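Skivgate Quay: your questions answered

Why is the slipway closed?
The old timber fenders and part of the quay wall at Skivgate have had a hard life, and Stergiou, our marine contractor, is replacing both. The slipway reopens in June, weather being kind to us!

Can I still moor my boat?
Yes, do come. There are 80 berths open on the Brorano side, with water and power at each one, and your usual fee covers you there.

Will it be noisy?
At times, I'm afraid. Piling is limited to 3 hours a day, always in the afternoon, and we ring round the nearest houses the evening before (tell us if you'd like to be on the list).

How big is the job?
The wall being rebuilt is 5 metres high, and the new deck behind it will cover 1,735 square metres, so there'll be a good deal more room for trailers.

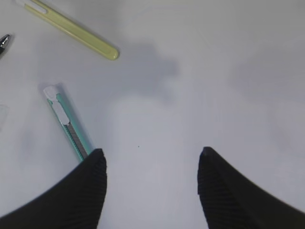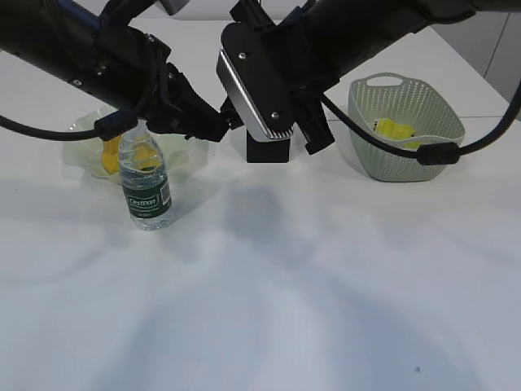
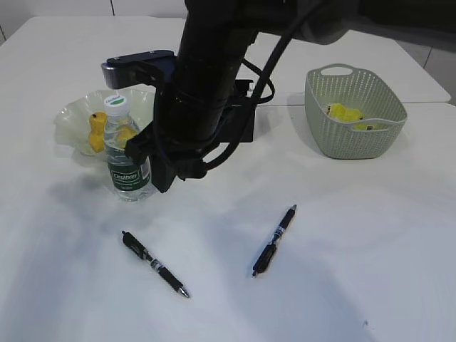
Who do I talk to about access?
Markos Mitsotakis-Vlachou looks after the site for Tusine, and he is very happy to chat. Leave a note at the harbour office with your boat's name and a phone number, and he'll ring you back, usually the same day.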